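Trabajo final de la asignatura Consumo y Hogar
Secado de ropa dentro de casa y humedad en pisos pequeños
Autores: Gwendolyn Quintanilla y Bienvenido Sison

1. Por qué este tema

En Evville casi todos los pisos de estudiantes son interiores. Sin balcón, sin patio, y el casero prohíbe colgar fuera. Total, que la colada se seca en el salón y en agosto bien, pero en invierno salen manchas en las esquinas. Queríamos saber cuánto tiene que ver una cosa con la otra y qué hace la gente para evitarlo.

2. Cómo lo hicimos

Encuesta corta a 37 compañeros de la residencia Van der Linden y de pisos cercanos. Preguntas sobre dónde tienden, cuántas veces por semana, si ventilan, si han visto moho. Además 2 pisos con un higrómetro Welodex puesto en la estantería, lejos de la ventana. Lecturas por la mañana y por la noche. El domingo se nos olvidó la de la noche en uno de los dos, ese hueco queda en blanco en la tabla.

La encuesta preguntaba también por el material: tendedero plegable, perchas, cuerda, radiador. Lo de las perchas lo metió Bienvenido a última hora y al final dio bastante juego. La de plástico de toda la vida es la más corriente, sobre todo para camisas.
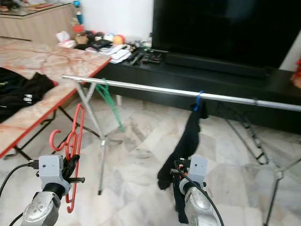 3. Resultados

La mayoría tiende en el salón. Segundo sitio, el dormitorio, y ahí es donde más quejas de olor. Los que usan el radiador dicen que es lo mas rápido pero casi todos reconocen paredes con manchas detrás.

Ventilar: mucha gente contesta "a veces". Respuesta poco útil, la pregunta estaba mal hecha. Tendriamos que haber puesto minutos.

En los dos pisos la humedad subía después de tender y bajaba al abrir. En el piso A abrían 30 minutos con corriente y se notaba enseguida en el aparato. En el piso B solo dejaban la ventana en vertical, y bajaba mucho más despacio. Ojo, el piso B es más pequeño y da al norte, así que no se puede comparar del todo.

Sobre gastos: una secadora Jerkach de segunda mano salía por unos 600 euros con el transporte. Descartada por todos los encuestados a los que preguntamos, no por el consumo sino por el sitio. El tendedero metálico gana porque se pliega y cabe detrás de una puerta.

Otra cosa que salió en los comentarios libres es el reparto del espacio. Salón para comer, estudiar y tender, todo junto, y discusiones por quién recoge.

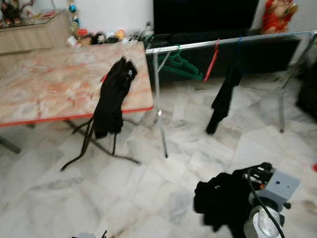 Fig. 2. Tendedero metálico junto a una mesa plegable.

4. Problemas del trabajo

Muestra pequeña y casi toda de la misma zona. Los higrómetros no estaban calibrados entre sí. Tampoco apuntamos el tiempo que hacía fuera, error nuestro, con lluvia la lectura cambia.

5. Lo que recomendamos

Centrifugar otra vez antes de tender. Dejar hueco entre prendas. Puerta del cuarto cerrada y ventana abierta del todo un rato, mejor que entreabierta todo el día. Nada encima del radiador si la pared ya tiene manchas.

Anexo: las preguntas de la encuesta y la tabla de lecturas van en hoja aparte. La tabla la pasó a limpio Gwendolyn.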